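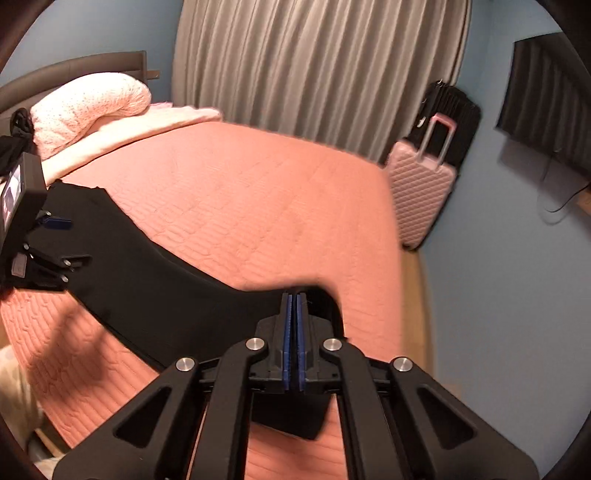 Ifeanyi Olatunji

Hi all,

Damilola Ekpo wrote:
> Are the Saltness housekeepers worried about their hours now
> that you're collecting gripper sessions? And who decides
> what gets practiced?

Good questions! The hours were settled before we started: nobody's shift was shortened, and the gripper time is paid at the normal rate. We have 420 sessions in so far, all bedroom work, with the hand-held gripper picking up and moving soft things on and around the bed.

The housekeepers pick the tasks themselves, and I love how that has gone. Costel Marinescu asked for clothes left on bedspreads first — he says dark, floppy fabric on a quilted cover is the fiddliest thing to grab with two narrow fingers, and after an afternoon of trying it I'm with him. Guests' suitcases stay with people, whatever happens later. The staff were firm on that and it's in the agreement.

What has changed is the talk at break. People compare how they take hold of a sheet, and two of them now train the new starters on it. The next review is in November, and I'll post the notes to the list.

Ifeanyi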